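Koyama Hand Coffee Grinder: Three Months In

Posted Saturday, September 3, 2022

I have wanted to write this one up since June, but I made myself wait until the new-toy feeling wore off. Well, it hasn't worn off. I still look forward to grinding coffee in the morning, and that's a strange thing to say about a chore I used to do half asleep with one finger on a button.

A little background. My old grinder was a Morkberg electric, the blade kind, and it served me well enough for years. It was loud, it made a mix of boulders and dust, and the lid had to be held just so or it would cut out. I picked up the Koyama in a small kitchen store in Lalterport while I was supposed to be shopping for a birthday present (the present got bought too, eventually). 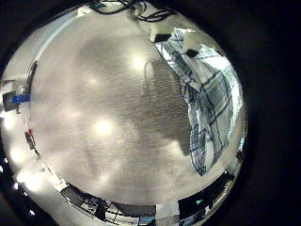
The first thing I noticed was how smoothly the handle turns. My only other hand grinder was a flimsy camping one that wobbled so much the handle popped off mid-turn, and I had sworn off the whole category after that. The Koyama has a bearing at the top and bottom of the shaft, and you can feel the difference right away! Light roasts still take some muscle, but medium beans go through with almost no fight. Enough for 2 cups takes me 40 seconds if the beans are medium and I'm awake.

Grind quality is where I got really excited. I mostly make pour-over with Filtura paper filters, the cone ones, and with the Morkberg the water would stall partway through and sit there like a pond. Too much dust in the grounds, I'm guessing. Now the water drains at a nice steady pace and the cup tastes so much cleaner. There's a bag of Ethiopian beans I had written off as sour, and on a whim I tried it again two clicks finer than usual. Peach! Real, obvious peach, from a bag I was about to give away.

The adjustment ring sits on the outside, under the body, so you don't have to take anything apart to change the setting. Each click is firm and you can feel it as well as hear it. I do wish the numbers were printed darker. They're pale gray on silver, and before sunrise I end up tilting the thing toward the window to read them. I've started counting clicks from zero instead, and that works fine.
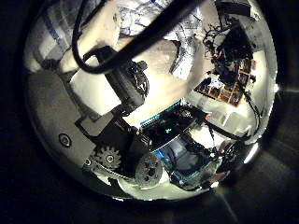 Black cable looping above a motor, with a gray plate at the left.

Cleaning is easy. Once a week I unscrew the bottom, pull the inner burr, and go over everything with the little brush that comes in the box. It takes 5 minutes, and most of that is me chasing the stray grounds around the counter. Don't rinse the burrs, the manual is very firm about that. Putting it back together was confusing the first time because there's a spring and a washer and they only go on in one order. Take a picture with your phone before you pull it apart and you'll be fine.

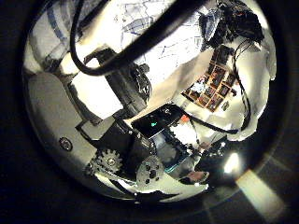 Noise, or the lack of it, turned out to be my favorite part. I get up earlier than everyone else in the house, and with the Morkberg I would wrap the grinder in a dish towel and hope. The Koyama makes a low, crunchy sound that doesn't carry past the kitchen door.

Now for the gripes. The catch cup is held on with a magnet, and it's a little weak. I've knocked it loose once, with a full load in it, and I was finding coffee behind the toaster for days. The handle doesn't fold, so it takes up an awkward amount of drawer. And if you regularly make coffee for a crowd, you'll be refilling the hopper over and over, and your arm will have opinions. I kept the Morkberg in the cupboard for holidays.

I haven't tried it for espresso, so I can't help you there. For French press it does very well, though I go coarser than the manual suggests.

The warranty is 2 years, and you need to keep the receipt, so mine is taped inside the box lid. I'd buy it again tomorrow. If you drink one or two cups a day and you like pour-over even a little, go find a store that will let you turn the handle.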